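Prarkanstead House — shared rooms, quarterly safety check
Fri 5 March
Area: packing and storage room, ground floor
Form version: Pruvico 22, short form with comments

Mark each line OK, FIX or N/A. Please write a comment also when it is OK, if something changed from the last check.

1. Table
Stands level, does not rock: OK
Surface free of splinters and sharp edges: OK
Comment: Sanded on the two long sides after the last check. I passed my hand on all sides and found nothing. The screws under the top were a little loose, I tightened them.

2. Walkway from door to shelves
Free width of at least 100 cm: FIX
Comment: Measured 105 cm at the door but less beside the radiator, where the folding chairs are kept. The chairs must go back on their hooks after use. This was also written in the last report.

3. Shelves
Fixed to wall: OK
Heavy things on the low shelves: FIX
Comment: The paint cans stand on the top shelf again. I moved them down. A label on the shelf would help — people put things where there is space.

4. Cardboard boxes
Bottom taped, no soft or damp corners: OK
No box heavier than one person can lift: OK
Flaps not sticking out into the walkway: OK
Comment: The boxes from the Flomavholm delivery are still strong and can be used again. Old staples should be pulled out before a box goes back into use. I found two in one flap.

5. Mesh bags and cords
Seams whole, no holes in the mesh: OK
Drawstring not frayed: OK
Bags stored closed, cords not hanging from shelves: FIX
Comment: Three bags had the cord hanging down over the shelf edge, where a small child can reach it. Cords must be put inside the bag or tied short. Wet clothes should not go into the bags, even if the mesh lets air through. They smell after one week.

6. Electric
Sockets whole, covers in place: OK
Extension cords not under the rug: OK
Comment: The rug was taken away in the winter and I suggest it stays away.

7. Light and window
Light over the table works: OK
Window opens fully: FIX
Comment: It opens only half. The handle is stiff and I did not want to force it. Somebody with the right tool should look before May, when the room gets warm.

8. Fire
Exit sign visible from the table: OK
Extinguisher inside its date: OK
Paper and cardboard kept 50 cm or more from the radiator: OK
Comment: No change.

To do before next check: chairs, paint can label, cords, window handle. The room can be used in the meantime.

Packing table, with a storage bag and an open box behind it:
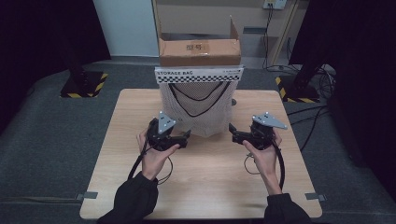 Bukhari: Could point 5 also say something about washing? We put ours in the machine with the cord loose and it wrapped around everything. Now I knot it first, and I would like that written on the form.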